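Mastell Building Services
Bottle and Tray Storage: Periodic Inspection Checklist
Location: Supply Room 11, Golberg Wing
Date of inspection: 18 October 2025 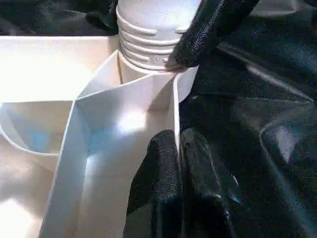
The checklist applies to all plastic bottles kept in compartmentalized trays, and to the trays themselves. Each item is marked Satisfactory, Needs Attention or Not Applicable. Comments are required for any item marked Needs Attention.

Section A. Bottles

A1. Bottles stored upright, one to a compartment.
Satisfactory.

A2. Neck threads free of cracks, chips and dried residue.
Satisfactory.
Comment: Threads are to be wiped with a lint-free cloth before a cap is replaced. Residue in the grooves prevents a full seal.

A3. Caps present and closed hand-tight.
Needs Attention.
Comment: Two caps on the lower shelf had been over-tightened and could not be opened without a grip pad. Staff are reminded that tools may not be used on caps.

A4. Contents label legible and facing the aisle.
Needs Attention.
Comment: The label on bottle 269 has faded. Replace before the bottle is returned to use. Molded marks in the plastic do not count as labels.

A5. No bulging, denting or discoloration of the bottle body.
Satisfactory.

Section B. Trays

B1. Divider walls intact and firmly attached.
Satisfactory.
Comment: The Joltton trays received in January show no wear at the base of the dividers.

B2. Compartments clean, with no standing liquid.
Needs Attention.
Comment: A dried ring was found in one rear compartment of the Subramaniam Annex overflow tray. Cleaned during inspection. Source not identified; recheck at next visit.

B3. Bottles lift out without catching on the dividers.
Satisfactory.

B4. Tray sits level and does not extend past the shelf edge.
Satisfactory.

Section C. Area

C1. Spill kit sealed and within reach of the shelving.
Satisfactory.

C2. Aisle clear to full width.
Satisfactory.

C3. Ventilation grille unobstructed.
Not Applicable. Grille removed for repair under a separate work order.

Overall result: Acceptable with corrections.
Corrections to A3 and A4 are due within 10 working days. Return the signed copy to the Golberg Wing supply desk.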